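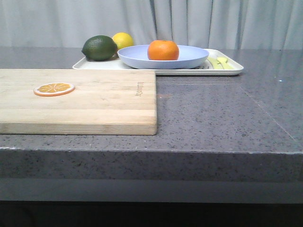
Week 2 notes: setting up a counter for the citrus lesson

Hi all, these are my notes from the April session, typed up for anyone who had to leave early (Florante, I saved you a spot for next time!). We're still in the pretend kitchen unit, and this week is about laying out a work area so that small kids can follow what goes where.

I start with the cutting board. Put it to one side and set it back a little from the front of the counter, so nobody's sleeve catches it. One orange slice on the board is plenty. If you put out five, they get stacked like pancakes and the lesson is over.

The tray goes behind the board. I like a white one with a low rim - colors show up well on it and little hands can reach in.
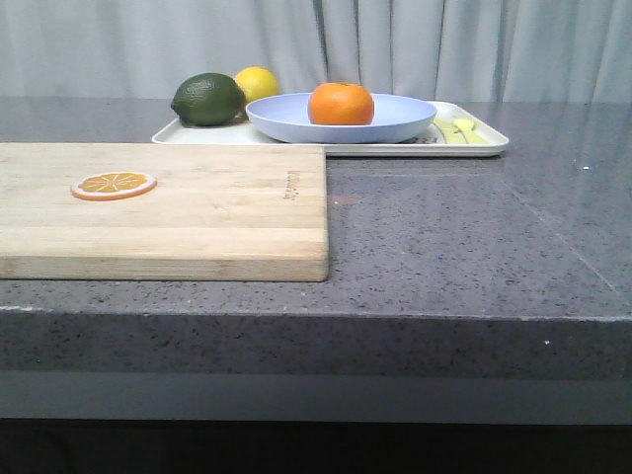
Whole fruit stays on the tray until you ask for it. Lemon and lime make a good pair for talking about same and different: color first, then shape, then the peel. Ngozi Adebisi asks her group which one they'd want in a drink, and I've stolen that one completely.

Then talk about the slice. Where's the rind? What's the white part called? (Pith! They love that word.) Let them trace the segments with a finger before anyone gets to "cook."

For next time, read the Prelleck handout, section 2, and bring a sketch of your own layout. Pencil is fine.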